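From: Rasha Shboul
To: robot-club list
Date: 3 Dec 2020
Subject: Re: [robot-club] Tidy-up task, who has which arm, and the wood

Hello all,

Replies to Petrică in order, more or less.

Petrică Sandu wrote:
> Three things from me. First, can we please agree which arm does
> what before the Lotbridge heat, as Liviu and I have each written
> a version and they do not agree about who owns the middle of the
> cabinet. Second, I still say the slab of wood should come out of
> the task. It has no straight edges and the planner hates it.
> Third, is it 300 or 400 points for putting an object back where
> it came from? The rules say both.

On the arms: the one on the table side keeps the near half, the other one keeps the far half, and the middle belongs to whoever asks first in software. Liviu's version has the asking in it and yours doesn't, so we go with Liviu's. I know yours is faster. It is also the one that parked both arms nose to nose in September and then waited politely until I pulled the plug.

On the wood: it stays. Bianca wrote to the Joo organisers and they want at least one object "of irregular outline", and I can't think of anything in the building with a more irregular outline, apart from our timetable. Nobody is asking you to pick it up. You only have to pick up what is lying on it, and leave the slab at the corner where you found it. If the planner hates the wavy edge, give it a plain box a bit bigger than the slab and let it sulk.
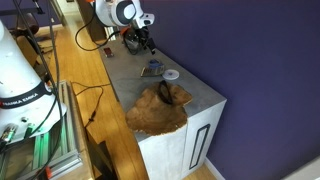
The cabinet laid out for the tidy-up task, slab at the near corner.

The black loop is going to cost us more than the slab will. It curls up off the wood, so Tincuța's depth code gets one height for the top of the curve and another for the part lying down, and averages them into a point where there is nothing at all. The gripper then closes on that with great confidence. Tincuța, could you try taking the highest patch and forgetting the rest? The white disc has the opposite trouble. It is flat, it is near the wall side, and the fingers want to come in at an angle that the wall has views about. Push it away from the edge first, then go for it. Pushing is allowed, see rule 2.

On points: 400 if it goes back to its own place, 300 if it ends up anywhere else on the top. On the floor is nothing, however gently it got there. I have asked for the rules to be corrected and been told they are "clear in context".

A few odds and ends:

The Redenier kit is due back at the end of term. If you have taken any of it home to "look at", please stop looking and bring it in.

Cables. I would like the ones on the floor between the table and the cabinet gathered up before the next session. I have stepped over them so often that I now do it in the corridor.

Petrică, your branch is called final_2077. Is that a version, a year or a forecast? Liviu needs to know before he merges anything.

We still have no team name. Rorneo has had more than one vote, all of them from Bianca. Send me something else or that is what goes on the form.

I'll be in early for the next session and will run Liviu's version from the start, at quarter speed, with my hand on the stop button. Anyone who wants to watch the two halves of the cabinet being respected is welcome.

Rasha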